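Dalau Local History Circle
Minutes of the autumn meeting

Date: September 24, 2026
Place: Menska house, upstairs room
Present: Tiina Huttunen (chair), Heikki Vainio, Heikki Kauppinen, Oduor Makokha, Sulastri Lumbantobing (minutes)

Two persons present have the same first name, so I use family names for everybody.

1. Opening
Huttunen opened the meeting and welcomed the members. The agenda was accepted with one change: the item about the booklet was moved before the item about the archive, as Vainio had to leave early.

2. Minutes of the August meeting
The minutes were read. Kauppinen asked for a correction in item 4. The old name of the lower field is Dutuda, with one t in the middle, and I had written it with two. With this correction the minutes were approved.

3. Use of the room
Makokha has talked with the house about the winter. We can keep the upstairs room on the same evenings as before, and the rent stays the same until spring. The house asks that we do not tape anything on the walls or the panels, because the tape leaves marks. Vainio asked how we then hang the old maps at the open evening. It was agreed to use the standing boards from the school, if the school can lend them. Makokha will ask. 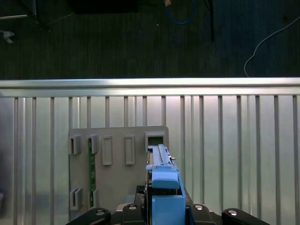 Gray plate on the ribbed aluminum panel, dark carpet behind.

4. Booklet about the place names of Saarela
Vainio presented the present state of the booklet. The text has now 52 pages, and 30 of them are checked. The part about the fields and meadows is ready. The part about the shore is still difficult, because the older people use different names for the same bay, and each of them is very sure. Vainio proposed to print all the names and to mention from which family each one comes. Kauppinen would prefer to choose one main name and put the others after it in smaller letters, so that the map stays readable. After some discussion the second way was chosen, but the family information will be kept in the notes at the end.

Lumbantobing remarked that the introduction is too long for a reader who does not know the village. It begins with the land division and comes to the names only on page 7. Vainio agreed to shorten it -- he wishes to keep the story of the moved boundary stone, and this was accepted.

The price of the booklet was not decided. Huttunen will ask the printer for an offer for a soft cover and another one for a hard cover.

Vainio left the meeting after this item.

5. Scanning of the photographs and letters
The letters from the Saarela farm are now in order by year, and Kauppinen has begun to write a short summary of each. He asks for help with the handwriting from the early years, which he finds hard to read. Huttunen knows the old style of writing and will sit with him on two evenings. The members also discussed the equipment list that belongs to our archive plan. Makokha had been asked what the word "desktop" means in the list, and he wishes it to be clear to everybody: it means a full computer with its own case, the kind that stands open and tilted in the photo, and a laptop goes on a separate line.

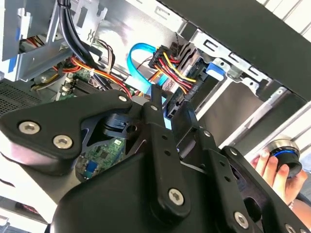
The file names of the scans were discussed again, as there are now too many ways of writing them. From now on the year comes first, after it the farm, and last a short word for the subject. When the year is not known, we write "noyear" and do not guess. In this way all the uncertain items come together in the folder, where they are easy to find later, and a desktop with its case open like the one shown above must be closed again and started before anybody can copy files to it, so Makokha asks members to bring their scans on a memory stick and leave them in the envelope in the cupboard.

Old files do not have to be renamed before the booklet is finished.

6. Autumn walk
The walk goes from the church to the Dutuda field and back along the stream. Kauppinen has walked the route and says that the path behind the mill is narrow but passable. The plank over the ditch is loose at one end -- he has told the landowner. Lumbantobing will bring coffee and buns. Members are asked to bring their own cup.

Huttunen will tell about the mill, and Makokha will read two of the letters at the field.

7. Other matters
A box of old school books has been offered to us. It was decided to look at the books first and to take only those with local names or notes written in them. Kauppinen will visit the owner.

The key to the map cabinet is missing. Whoever has it is kindly asked to return it to Huttunen.

8. Closing
Huttunen closed the meeting. The next meeting will be announced by letter and on the notice board of the shop.

Minutes written by Sulastri Lumbantobing
Checked by Tiina Huttunen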